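3. Materials and Methods

3.1 Study sites

The study was carried out in two towns, Flarnham and Trusow, which were chosen because they differ in how household goods reach the secondhand market. In Flarnham, most used goods pass through a single municipal reuse hall. In Trusow, they move through a loose network of church sales, school bazaars and one commercial reseller, Folline. Both towns collect bulky waste on request, and both charge a fee for items above a set weight. Neither town had a curbside program for small household items at the time of the fieldwork.

We limited the study to what we call small durables, meaning objects that can be lifted with one hand, are not clothing or books, and are expected to last longer than one year in normal use. Kitchen tools, desk items, toys and small wooden goods all fall within this group. Items with a power cord were left out, as they are covered by separate take-back rules and have been treated at length in earlier work. Items sold in sets were counted as one item if they were offered at one price, and otherwise as separate items.

3.2 Household survey

A paper questionnaire was mailed to 200 households in each town in November. It asked residents to list the small durables they had given away, sold, stored or thrown out in the past 30 days, and to give the main reason for each decision. Respondents were also asked how long each item had been in the home and whether it had been repaired at any point. No payment was offered, but each household received a stamped return envelope and one reminder card.

The returned forms described 643 items in total. Two coders read each entry and assigned it to one of 13 categories. Where the coders disagreed, the entry was discussed and a single category was agreed upon. Entries too vague to place, such as "odds and ends" or "things from the drawer," were kept in the total but set aside in the category-level analysis. We did not attempt to guess their contents.

The reasons given for disposal were coded separately. An early version of the scheme treated "no longer needed" and "no room" as the same reason. After reading the first batch of forms we split them, as many respondents used both phrases on the same page and clearly meant different things by them. A child's toy might be "no longer needed" while a spare cutting board was in good use but had "no room." The split matters for the results in Section 4, where lack of storage space proves to be a stronger predictor of donation than of discard.

3.3 Item scale and handling

Because small durables are stored, sorted and priced by hand at most reuse sites, their size has a direct effect on labor costs. A tabletop collection of small objects (Figure 1) takes up little floor space but may call for as many separate handling decisions as a room of furniture. For this reason we recorded handling at the level of the single item and did not rely on weight, the unit used in both towns' annual waste reports. Weight-based reporting tends to hide this part of the stream almost entirely -- a full crate of small goods may weigh less than one chair. 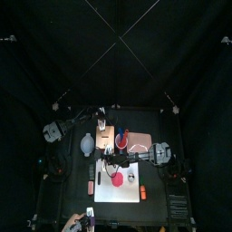
Figure 1. Small objects and a light wooden board on a dark tabletop, with two robot arms.

3.4 Interviews with reuse staff

To complement the survey, we held interviews with sorting and pricing staff at the Flarnham reuse hall and at Folline. The interview guide followed the sorting model of Navickas, a regional reuse program whose intake forms are in use at both sites. It covered intake rules, the time allowed for each item, the grounds for refusal, and what happens to goods that remain unsold.

Interviews took place on site during opening hours. Notes were typed up the same day and returned to the staff member for correction. Staff at both sites asked that prices of single items not be reported, and we have respected this request throughout.

3.5 Limitations

The survey relies on memory, and small items are easily forgotten. It is likely that discards are underreported compared with donations, which involve a trip and are therefore easier to recall. The mailing also fell shortly before the holiday season, when many households clear space for new goods -- the monthly figures should not be scaled up to a full year. Finally, the data file was closed on 2026-01-09, and forms received after that date are not included in the analysis.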